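July, 14:20. Temba gripper evaluation, bench 3

Loan unit from Lumitz, second session. Kelly Cropper on the arm, me on notes. Wrist camera mount per the Lumitz sheet, no changes.

Force setting left at 2 on the vendor scale. At 3 the fingers squeeze bundled cord hard enough to shift the loops, so 3 stays reserved for rigid parts until Aqeel Bhutto has looked at the pads.

Teach pendant software: the counter rolled over at 1000 cycles and dropped the session log. Same fault Hina Rana reported on the first day. Sent to Lumitz with the log file. They asked for the firmware string, which the pendant does not display anywhere I can find.

Grasp tests with tied cords: approach from above, fingers either side of the coil, close, lift. Bundles with the tie near the top are easier to center. Loose plug ends are the open question. If the plug ends up between finger and coil, the reported width is off and the pick planner rejects the grasp.

Price still waiting on Naheed Rajput. The quote covers the gripper and mount; the spare finger set is listed separately, with no lead time given.

To do: repeat with flat ribbon cable, get the pad drawing, ask whether the width threshold can be edited by the user. 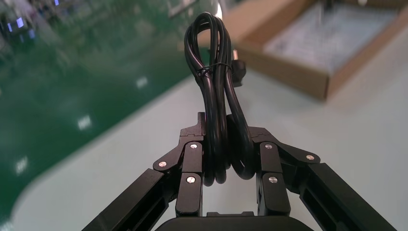

Power cable in the gripper, tie above the fingers' hold, plug to the right of it.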